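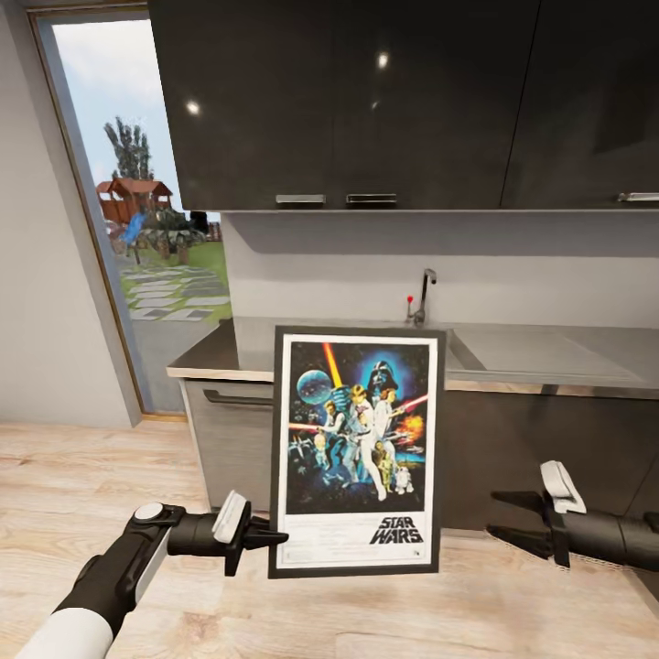

Framed Star Wars poster in a rendered kitchen with dark glossy cabinets.

2019-02-10

We'd been meaning to visit the Stemlow home fair for years, and this winter my sister and I finally drove the 147 miles — with two stops for pie, I'll admit! Parking was $20, a bit steep, but the lady at the gate gave us each a tote bag and a very good map.

My favorite stop was the Prasel booth, where Tetsuya Hamada spent nearly 20 minutes showing us how to oil a cutting board (thin coats, and leave it overnight). He was so patient with all our questions. The soup in the upstairs café was lovely too, though the line went clear back to the tile displays. They hold a smaller fair in October, and we've already put it on the calendar.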